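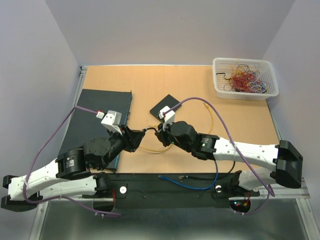

I nearly didn't go to the Prideck open day, what with the rain and a 70 mile drive, but I'm so glad I did! Prideck make arrows and crossbow bolts, and twice a year they let hunters in to see how it's done.

We started in the shaft room, where every arrow gets spun and checked for wobble before it's allowed anywhere near a broadhead. I'd brought two of my old ones along (the ones I used on fallow last February) and both failed. Explains a lot, my mates would say.

Then it was out to the range to try the new Clotota bow. It was lovely and quiet, but a bit heavy in the hand for me, and I can't see myself lugging it up a hill all day. The queue was 17 deep by then so I only got one go, and I pulled it left.

Lunch was a venison roll and a decent mug of tea. Afterwards there was a talk on blood trailing, which ran over, and I could happily have listened for another hour.

I came home with six new shafts and a Plakunus quiver I hadn't planned on. Parking is in the field behind the works, so take wellies. The next open day goes up on their noticeboard after Christmas.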